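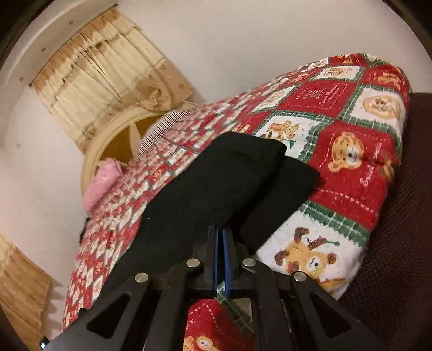
Nusrat Mughal has been trying to get machines to fold laundry for long enough that she can talk for 30 minutes about cotton before she gets to the machines. She loves the subject. Ask her whether a robot can put away your wash yet and she laughs, leans in and starts with color. "Black on a busy quilt, like those two folded pieces lying on the teddy bear patches, looks easy to you and me," she says. "You see two things. A machine has to work out where the top one stops and the one under it begins, and they're both black! Meanwhile there are bears all over the place, and every bear has edges."

Mughal runs the home chores work at Clerine, a small outfit in Hitthorpe that she started with Sipho Zwane, a mechanical engineer who used to repair sewing machines. We met at the office in September, late in the afternoon, with Zwane coming in and out to correct her on the hardware.

So, can they do it? "Some of it, on a good day," she says. "Towels, yes. I'd let ours fold my towels. It takes about 5 minutes for one bath towel and it's a decent fold, a fold my mother would redo but wouldn't complain about." T-shirts are coming along. Anything with a hood or a string is still a fight, and fitted sheets make her put her head on the table. "I can't fold a fitted sheet either, so I feel bad asking."

What has changed, she says, is how the machines learn. When she started, people wrote out every step: find the corner, lift the corner, move the corner. It worked in the lab with one particular towel. Now her team shows the system people doing the job in ordinary bedrooms, using hand-held grippers shaped like the ones on the robot, and lets it find the pattern. Their first set had 2000 folds in it.

"And people are so different!" she says. "Some shake the thing out first. Some go straight for the hem. Riaan, who works with us, smooths everything with the side of his hand, and you can't do that with two fingers, so he had to learn his own chores again."

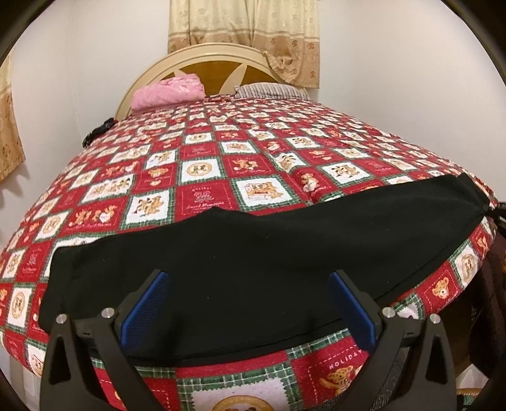

Zwane's favorite topic is the bed itself. Factory people he talks to always picture a hard, flat table, and he keeps telling them that homes don't have one. "You fold on the bed. Everyone folds on the bed," he says. "It's soft, it gives when you push down, and if you pinch too deep you come up with the shirt and the bedspread together. I watched ours do that over and over. It folded the quilt very nicely."

Shops are further along, he thinks, at least for the dull parts. Ntombi Mthembu manages the stockroom at Pladlow, a clothing store across town where Clerine has an arm on trial, and I called her afterward to ask how it was going. She was cheerful about it. The arm moves folded stock from bin to shelf and does it well, as long as the bins are where it expects them. "Put one in crooked and it stands there thinking," she said. "My people just nudge the bin. But it does the bottom shelf, and my knees are very happy about the bottom shelf."

Would she want it folding the returns pile? "Not yet. Ask me again when it can do a sleeve."

Mughal doesn't mind hearing that. She has sleeves on the whiteboard, underlined, with pillowcases and socks waiting below. Duvet covers were up there too, until Zwane rubbed them out. She plans to write them back in when he's at lunch.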